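# Jornada de puertas abiertas en Hastlow: ¿fue alguien más?

**tornillo_flojo** escribió:

Abro hilo porque en el de ferias ya nadie se entera de nada. Estuve el 29/01/2022 en la visita a Hastlow, la de doblado de tela, y vengo con sentimientos encontrados y un bolígrafo de propaganda. 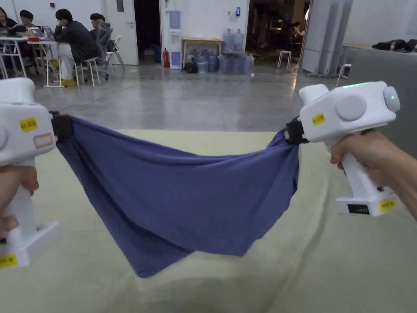

La idea que te venden en la invitación es «vea cómo aprende un robot a doblar la ropa». Lo que te encuentras es a una persona doblando la ropa. Con pinzas, una en cada mano, muy seria. Coge el trapo por dos esquinas, lo levanta, lo deja en la mesa, lo estira, lo dobla y vuelta a empezar. Mi madre lleva haciendo eso toda la vida y jamás le han puesto un catering.

Dicho lo cual, me quedé mirando más rato del que pienso reconocer en casa. Éramos 18 en el grupo y al final quedábamos cuatro gatos pegados a la mesa opinando sobre cómo se coge una esquina.

---

**marisa_plc** escribió:

Yo fui en el turno de tarde. A nosotros nos lo explicó Ayten Işık y lo dejó bastante claro desde el principio: ese día no había brazo en marcha, se enseñaba la parte de recogida de demostraciones. Si alguien iba esperando un mayordomo, que se lea el programa, que para eso lo mandan.

Lo interesante para mí fue la tela. Llevo media vida con piezas de chapa, que tienen la buena educación de no cambiar de forma cuando las coges. Un trapo cogido por dos puntas te hace una hamaca en medio y a partir de ahí cada vez cuelga distinto.

---

**tornillo_flojo** escribió:

> que se lea el programa

El programa ponía «demostración robótica en vivo», Marisa. En vivo estaba el chico, eso no se lo discuto.

---

**Gurb_de_Sants** escribió:

Pregunta de ignorante, que no pude ir: ¿las pinzas esas pesan? Porque en la foto la de la derecha tiene más lucecitas verdes que el router de mi casa y dos botones grises bien gordos. Yo con eso en cada mano no doblo ni una servilleta.

---

**marisa_plc** escribió:

@Gurb_de_Sants Me dejaron probar. Pesar, lo normal para un rato; para una jornada, ya me lo contarás. Lo que cuesta es que pierdes los dedos. Quieres pasar la yema por el borde para encontrar la esquina y no hay yema, hay mordaza. Hice 10 intentos y doblé bien 2. Işık me dijo que los malos también se guardan. Lo tomé como un cumplido.

---

**anghelista** escribió:

Voy a ser el aguafiestas. Trabajé con la gente de Anghel en una línea de toallas y esto ya lo vi prometer en octubre con otro nombre. La mesa con su sábana clarita, el trapo de un azul que se ve desde la luna y todo bien iluminado para la visita. Luego lo llevas a una lavandería, te llega un gurruño blanco sobre una cinta blanca y ahí te quiero ver.

Que no digo que no sirva. Digo que entre ese trapo y un saco de hotel hay un trecho, y en la visita de ese trecho no se habla.

---

**marisa_plc** escribió:

@anghelista En mi turno sí se habló. Un señor de Bura preguntó justo eso, lo de blanco sobre blanco, y la respuesta fue que todavía no. Con esas palabras. Me pareció más de fiar que un vídeo con música.

---

**anghelista** escribió:

Pues retiro media frase. La otra media la mantengo.

---

**Fuste80** escribió:

Soy usuario de Fusteline desde hace tiempo y comparo: allí el brazo se mueve, sí, pero va por puntos grabados y si le cambias el trapo por uno dos dedos más corto te dobla el aire con una elegancia tremenda. Si lo de Hastlow acaba generalizando, me callo y pago.

Por cierto, ¿alguien sacó cuántas demostraciones llevan?

---

**tornillo_flojo** escribió:

@Fuste80 En mi turno dijeron 184 con esa tela. Levanté la mano para preguntar si eran muchas o pocas y me contestaron que sí.

---

**Gurb_de_Sants** escribió:

Yo lo que veo es que el ambiente es de oficina total. Al fondo hay gente sentada con los portátiles que no le hace ni caso al trapo, y bidones de agua como para cruzar los Monegros. ¿Se podía beber al menos?

---

**tornillo_flojo** escribió:

Se podía. El café, en cambio, también lo estaba aprendiendo a hacer alguien.

---

**marisa_plc** escribió:

Qué exagerado, el café estaba bien. Subo luego al apartado de documentos mis notas sobre el agarre, que las tengo en una libreta y con mi letra. Si a alguien le corre prisa, privado.

---

**Fuste80** escribió:

A mí me corre. Te escribo.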